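首页 > 项目管理 > 进展报告 > 后勤岗位自动化试点

打印本页 | 通过电子邮件发送

后勤岗位自动化试点项目中期进展报告

报送单位:Findholm服务运营部
资助方:Kultico职业发展基金
报告期:三月至六月

一、总体进展

本项目旨在将茶水间及公共区域的部分重复性整理工作逐步交由机械臂完成,并同步调整相关岗位职责。报告期内,员工使用手持夹爪示范日常操作,示范数据用于训练后续部署的设备。截至六月,累计完成有效示范3,000条,达到本阶段计划指标。示范工作由原保洁及后勤班组承担,技术支持由Dernex提供。
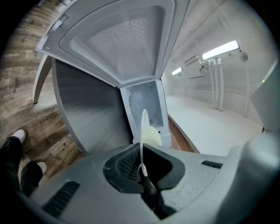
二、人员与岗位

共有34名员工参加培训,均已通过上岗考核。参训人员原岗级和基本工资保持不变,示范时段计入正常工时。为减轻手腕负担,每人连续操作不得超过60分钟,其后须安排休息或轮换至其他岗位。班组长反映,初期员工对夹爪开合力度把握不一,部分记录需重做;经集中讲评后,退回数量明显下降。

员工意见主要集中在两方面:一是设备部署后原有工时如何安排;二是质检标准更新较快,班前通知不够及时。针对前者,我部已与人事部门拟定转岗方案,新设设备看护和数据复核两类岗位,优先从现有班组中选任。针对后者,自五月起,标准变更统一在早上八点前张贴并由班组长宣读。 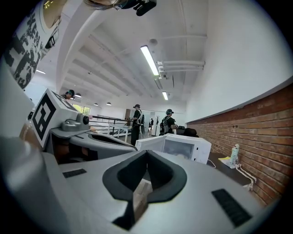 三、存在问题

Gillies园区的网络条件尚未达到要求,数据上传多集中在夜间,复核工作因此滞后。此外,新岗位的津贴标准仍在审批中,个别员工对转岗持观望态度。

四、经费与下一步安排

本期经费按预算执行,培训补贴已100%发放到位。下一阶段将完成网络改造,启动首批设备试运行,并在试运行期间保留全部人工班次。转岗意向登记定于七月开始,结果将随下期报告一并报送。

联系我们 | 版权所有 Findholm | 返回顶部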